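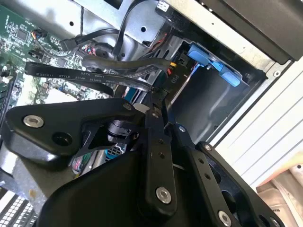

By the Communications Office, Vilum

GOKULSTEAD, 14th April. Vilum opened its Gokulstead test hall to visitors from the computer repair and recycling trades for a demonstration of robotic work inside desktop computer cases. The visit was arranged with Vornura, which supplies the used machines on which the system is being developed.

The demonstration covered three tasks: finding cables inside an open case, unplugging data and power connectors, and releasing drives from their bays. Each task was run with the case lid off and the main power supply disconnected. Visitors watched from behind a marked line and followed the close work on a monitor fed by a camera at the robot's wrist.

The gripper used in the hall has black fingers driven by parallel linkages. The linkage arms are drilled along their length and held with hex socket screws. In a desktop case the fingers have to reach past the motherboard and the wiring to get to the drive bay, and flat SATA cables often cross the path of the tool. Vilum said that cables remain the hardest part of the job. They bend, they hide one another, and two machines of the same model are seldom wired in the same way.

Data for the current version of the control software was gathered in March at the Vornura sorting site. The set holds 2000 recorded attempts on 162 desktop computers. Both successful and failed attempts were kept. The recordings were made by trained operators steering the arm by hand, and the software was then trained to repeat the motions without an operator.

Visitors were taken through the hall in groups, with 30 minutes given to each group at the robot station. A second station, run by Valdovinos, showed how removed drives are logged and sorted before wiping. Valdovinos makes the trays and fixtures used at both stations.

Questions from the floor dealt mainly with speed and with damage to parts. Vilum told visitors that the arm is slower than a trained technician at present and that the aim for this year is steady handling, with speed to be addressed later. Grip force is limited in software, and the arm stops and signals an operator if a connector does not release within the set limit. Drive latches vary in shape and travel between makers, and a latch type that is missing from the training data is left to a person.

Several repair shops asked about laptops. Laptop cases are outside the scope of the present project.

Vornura will run the system on a trial basis at its sorting site for 18 weeks. During the trial, a technician will remain at the station and will check every machine before it moves to the next step. Results will be shared with the firms that attended the visit.

Firms that wish to attend a later demonstration may apply through the visitor desk at the Gokulstead hall. Closed shoes are required on the floor, and eye protection is provided at the entrance.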